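Wash day before the big trip

A little gallery from the afternoon I finally got to grips with the washing. We go away in August, it's the first proper holiday in ages, and I had let everything pile up on the grounds that there was no point doing it until just before we packed. You can guess how well that went! So I put the kettle on after lunch, rolled up my sleeves and started sorting.

My system, if you can call it that, is colours first and fabrics second. Reds go on their own until I trust them. Blues and blacks can keep each other company. Anything knitted gets pulled out and left on the side for a cool wash at the end of the day, when I've stopped rushing and am less likely to turn the dial the wrong way (I have shrunk one good cardigan in my life and I still think about it). 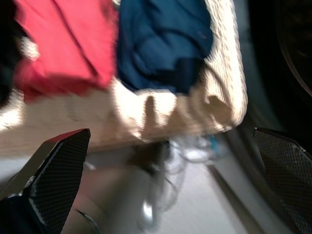 I nearly always start with too much in one go. The booklet for our Trivetti has a whole page on loading, which I read for the first time in the spring, and I'd been stuffing the poor thing for years. A hand's width of space at the top of the drum is what I go by now, and the towels come out so much fluffier. Shengli Tang from the flats opposite told me to halve the powder as well, and she was right about that too — I'd been using enough for a hotel.

Then there's the matter of the machine itself. I'm a bit evangelical about cleaning it these days. Once a month it gets an empty hot wash with nothing in it at all, and in between I go round the rubber seal with an old flannel and some warm soapy water. You would not believe the fluff. Or the hairgrips.

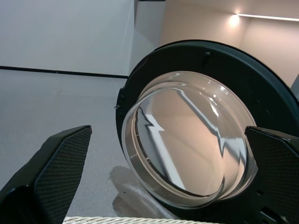 Leaving the door open between loads was my mum's rule and I ignored it until I had a musty smell of my own to deal with. Now I prop it every time. I give the door a polish while I'm down there, and I do like that big domed bowl of clear glass in its chunky black rim, even if it shows every smear the minute the light hits it. A bit of white vinegar on a cloth does the job. I did price up a fancy Jorberg a while ago, and at 1,316 pounds I decided I could live with a few smears.

After the washing comes the packing, and I'm afraid I enjoy that part far too much. I make lists. I roll things. Josué Damasceno, who is coming with us, owns one pair of decent shoes and packs in the time it takes me to find a pen, so we balance each other out.

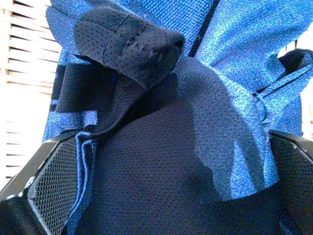
Bags get emptied properly before they go anywhere near water, every pocket, with a shake over the bin for the crumbs. After that I decide whether it's a machine job or a sponge job. For one with this much padding I'd go for the sponge, as thick mesh holds on to water for ages, and that lovely flecky blue cloth only needs a gentle wipe. Zips get done up first. Straps I scrub with an old toothbrush and a drop of Macedo soap, then the whole bag hangs upside down over the bath overnight.

Next up is the ironing, which I've promised to start before tea.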